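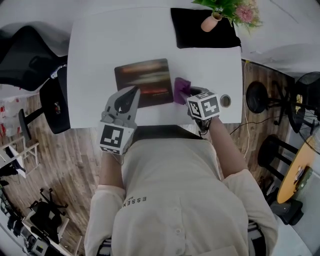

白いテーブルと紫の布

年が明けてから、帰宅後の時間をほとんど「リサルハム」に吸い取られています。去年の10月に出た見下ろし型のアクションパズルで、開発は「ステラー」という小さなスタジオ。発売直後に買った友人のテハンがあまりにしつこく勧めるので、年末のセールでやっと手を出したのですが、もっと早くやればよかった!

舞台は水没しかけた港町で、主人公は灯台守の見習い。町じゅうの水門を開け閉めして水位を変えながら進んでいきます。水位を上げると船で屋根の上まで行けるようになり、下げると今度は地下の路地が顔を出す。仕組みとしてはそれだけなのに、同じ広場が水位しだいで別の場所に見えてくるのがたまらなく楽しいんです。序盤の魚市場で、さっきまで泳いでいた水路の底を歩いたときには、思わず声が出ました。

私が遊んでいるのはPC版ですが、テハンは携帯機でやっていて、そちらだと雨の場面で少し動きがもたつくそうです。うちのPCも5年選手なので心配していたものの、影の設定をひとつ落としたら60fpsでほぼ張りつきました。水面の反射は絶対に切らないでください。水門の向こう側のスイッチが水に映って見える部屋があって、あれに気づくかどうかで難しさがまるで違います(私は反射を切ったまま一晩悩みました……)。

音楽がまたいい。作曲はオット・コッペルさんで、水位が上がるにつれて低い弦の音が増えていき、いちばん深いところまで沈めるとメロディーがほとんど聞こえなくなります。水門を動かすたびに曲も一緒に動くので、用もないのにハンドルをぐるぐる回して聴いていました。サントラは全部で9曲。もっと入れてほしかった。とくに「ブロフの塔」の昇降機で流れる短い曲が入っていないのは惜しいです。いまからでも追加してもらえないでしょうか。

そのブロフの塔が、たぶん一番の難所です。3階の歯車部屋、左の水門から先に開けたくなりますよね。私もそうしました。そうすると右の足場が沈んでしまって、入口まで戻るはめになります。正解は、いったん全部閉めて、樽を浮かべてから右を半分だけ開ける。半分で止められること自体、私はここまで気づいていませんでした。説明は最初の桟橋の看板に一行あるだけです。読み飛ばした自分が悪いんですけど、一行って! 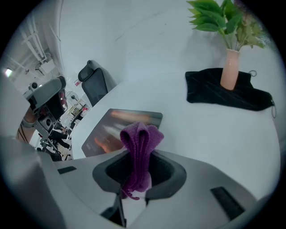
紫のタオルのアップ

2人プレイも試しました。週末にテハンがうちに来て、片方が水門係、もう片方が走る係。これが一人のときとは別のゲームかというくらい騒がしいです。「上げて」「どっちの」「そっちの」「どっち!」とやっているうちに走る係が流されていく。テハンは水門係がものすごくうまくて、私が落ちる寸前に水をすっと上げて拾ってくれます。交代したら私は彼を7回沈めました。ごめん。

収集要素の話も少し。町のあちこちに灯油の小瓶が隠してあって、全部で359本。多い。多いのですが、拾うたびに灯台の明かりが届く範囲が少しずつ広がって、沖の様子が見えてきます。私はまだ半分も集めていないのに、沖に何か大きな影があることだけはわかってしまって、気になって寝られません。クリア済みの方、どうか何も書かないでください。

あえて不満を言うなら地図です。水位ごとに3枚の地図を切り替える方式なのに、自分で置いた目印がほかの水位の地図に引き継がれません。上の層で「ここに扉」と印をつけても、下の層に切り替えると消えてしまう。先日のアップデートで直るかと期待していたら、直ったのは字幕のずれだけでした。字幕もありがたいけれど、地図もお願いします。仕方がないので、いまは手帳に手描きの地図を作っています。これはこれで昔のゲームみたいで楽しく、もう6ページ目です。

登場人物では断然、渡し守のハヤトさんが好き……と書きかけて、つづりを見直したら「ハヤット」でした。ずっと日本の人だと思っていた。このハヤット、話しかける場所の水位で台詞が変わるので、新しい水門を見つけたら一度は会いに戻るのがおすすめです。干上がった川底で船に座ったまま待っているときの台詞が最高でした。

今夜は塔の北側、鐘のある水路に挑みます。鐘を鳴らすと水が引くところまではつかんだのに、引いた水がどこへ行くのかがまだわかりません。手帳の該当ページには大きな「?」だけ書いてあります。進んだらまた書きますね。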